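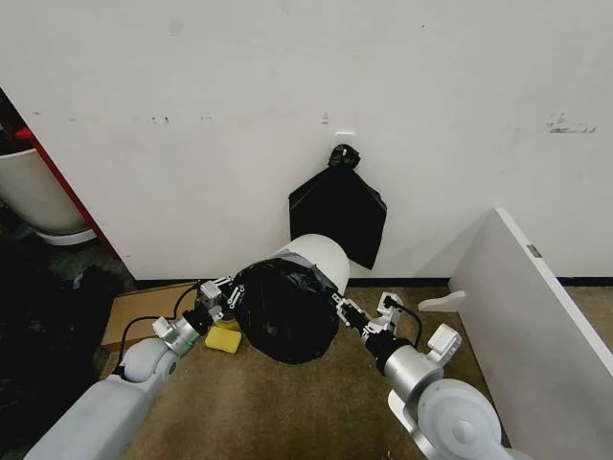
# Toft Reading Room to Host Auður Vigfúsdóttir for an Evening on Her New Novel, *Brolum*

Oct 16, 2019 - The Toft Reading Room is very happy to announce that novelist Auður Vigfúsdóttir will visit in March to read from *Brolum*, her long-awaited second novel, and to talk about it with the critic and translator Pornthip Suwannarat. Members have been asking us for this one ever since her first book went around the Thursday-free calendar of our winter reading circle, and we are so glad to be able to say yes at last.

Set on a windy stretch of coast in the years after a great herring season, *Brolum* follows two sisters who inherit a boarding house, a box of unpaid bills, and a lodger who will not say where he came from. It is a big, generous book, full of weather and soup and old quarrels, and it runs to 771 pages (please don't let that scare you, they go by faster than you'd think!).

"I wrote the first chapter at my aunt's kitchen table and then couldn't find my way back into it for years," said Vigfúsdóttir. "I'm looking forward to reading it aloud to people who like a long story."

The evening will open with a reading of 30 minutes, followed by conversation, questions from the audience, and a signing in the front parlor, where there will be coffee and almond cake. Copies will be for sale from Cota Books, and members may reserve one ahead of time at the desk.

Seats in the parlor are limited to 40, and members get first choice. Everyone else is warmly invited to join by livestream - registration is free, and the link will be sent out the morning of the event.

*Brolum* is published by Flokero Press.

**Press contact:** Events Desk, Toft Reading Room. Review copies are available on request.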